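Biltley fruit snack program, July progress note
To: Lundent grants desk

Quick one this month, full spreadsheet follows. Snack service is running at both sites, Biltley and Forley. 60 kids signed up at Biltley, 18 at Forley. Forley is low, flyers went out late, our fault. Target for the two together is still 80 so we are 2 short.

White tables are in use. Good size, wipe down fast. Apples go out whole, one dish per place, washed beforehand in the back.
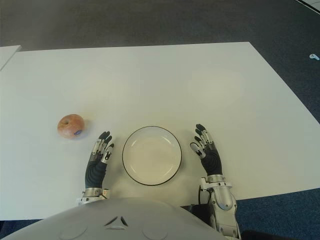
Apple and dish on one of the white tables.

Supplier: staying with Grigaitė through the fall. Price held. One delivery came in bruised, they credited it the next morning without a fuss. Pears were tried, went soft too quick, dropped for now.

Dishes. Shallow round ones with the dark rim, easy to see on a white top. Want more of them, see budget line 2. Stacking is fine, storage shelf is not, it needs a second bracket before we load it any heavier.

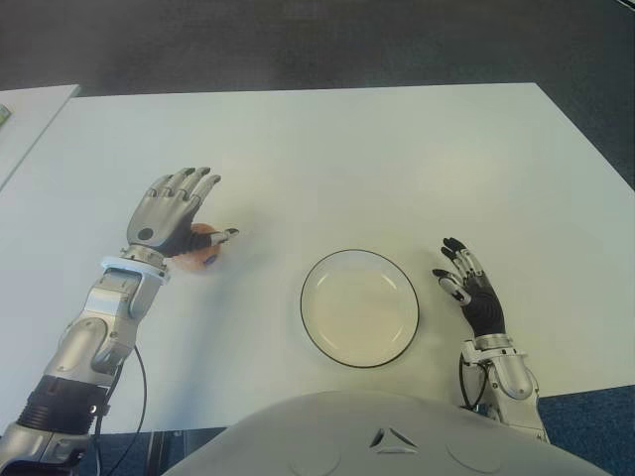
Do the produce stickers come off before serving?
They should, at the washing stage. Some get missed, so we are adding it to the prep sheet at both sites.

Spending is on plan apart from delivery charges, which went up at Forley becuase the drops are so small. Looking at one combined drop to Biltley and driving the rest over ourselves. Will confirm mileage cost.

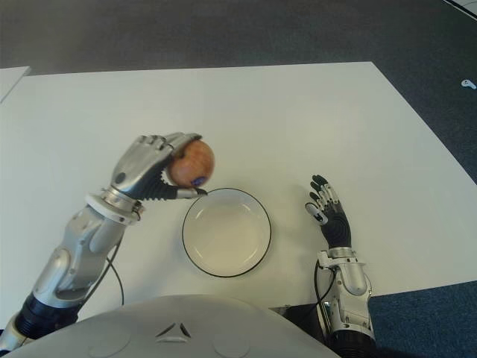 What happens to apples left over at the end of the day?
Whole uncut ones go in the fridge for the next session. Anything cut or bitten goes to compost.

Still to do: second flyer for Forley, shelf bracket, recepits for June to be scanned. Next note in August.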